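Ticket 1658: marble-pattern top and leaf wallpaper, Tamdale unit
Opened November 8, 2024. Status: awaiting supplier.

## Reported fault

The dull patch on the tabletop has returned following routine cleaning. The requester also asks whether the right-hand wallpaper panel may be replaced separately from the other two.

## Action taken

- The top was wiped with the Tarno neutral cleaner and dried with a soft cloth. The patch remained, at roughly 9 cm across.
- The cleaning record was consulted. A descaling product was used in March, contrary to the care sheet.
- Pešek was asked to quote for repolishing under reference 1680. No reply has been received to date.
- The wallpaper is held in stores under batch 86. One full roll remains, which is sufficient for a single panel.
- The finish was entered in the register as dark reddish brown with white and pale pink veining, and the paper as large grey bamboo-like leaves on a pale grey-pink ground.
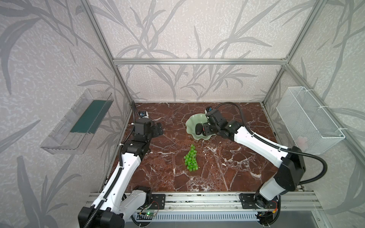
## Next step

Acidic products are not to be used on the top until Pešek has reported. The panel replacement requires a separate request, quoting the batch number. This ticket remains open.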